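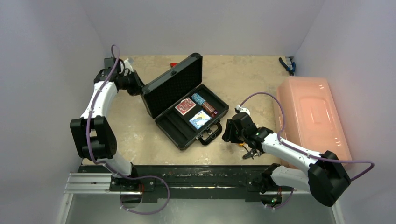
The Rornholm Part-Book Catalog is a structured inventory of the music manuscripts kept by the former court chapel at Rornholm, together with the surviving payment records of its singers and instrumentalists. It describes 1,304 items, most of them separate vocal or instrumental parts copied for use in services, at table and at evening entertainments. The last of these categories needs a word of explanation. Musicians of the chapel were regularly paid to play while the household sat at cards, and the account books enter such evenings under a heading of their own. A gaming set with its cards and chips held together in one black case, lid open on a table, is a familiar enough object today; the Rornholm accounts list cards and counters separately, often on the same page as strings and candles, and the catalog keeps those lines when they fall within a musical entry.

Contents

The catalog is distributed as three plain text tables. The first lists the manuscripts, with shelf mark, title, voice or instrument, key, number of leaves and copyist. The second lists payments, with the sum as written and the name of the office that paid it. The third links the two wherever a payment can be tied to a particular piece. All tables use the same item numbers.

Sources

The greater part of the material comes from the chapel library at Rornholm. A smaller group of parts, filling 15 boxes, was moved to the parish archive at Plenness when the chapel was dissolved, and is described here for the first time. Items from the Engström bequest are marked E in the shelf mark column.

Method

Titles are transcribed as they stand, with abbreviations expanded in square brackets. Copyists are identified by handwriting and numbered from 1 to 40. Watermarks were recorded only where the paper could be examined without removing a binding. Incipits were entered in the Betari notation scheme and checked against the manuscript by a second reader.

Known limitations

Ten payment volumes are too damaged to be read in full, and their entries are marked incomplete. Attributions in the composer field follow the manuscripts and have not been tested against outside sources. Loose leaves without a title are grouped under a single heading at the end of the first table.

Version and use

This release is dated December 16, 2018, and replaces the trial version issued in May. The tables may be copied and reused for research and teaching, provided that the catalog is cited by its full title. Corrections should quote the item number and the shelf mark.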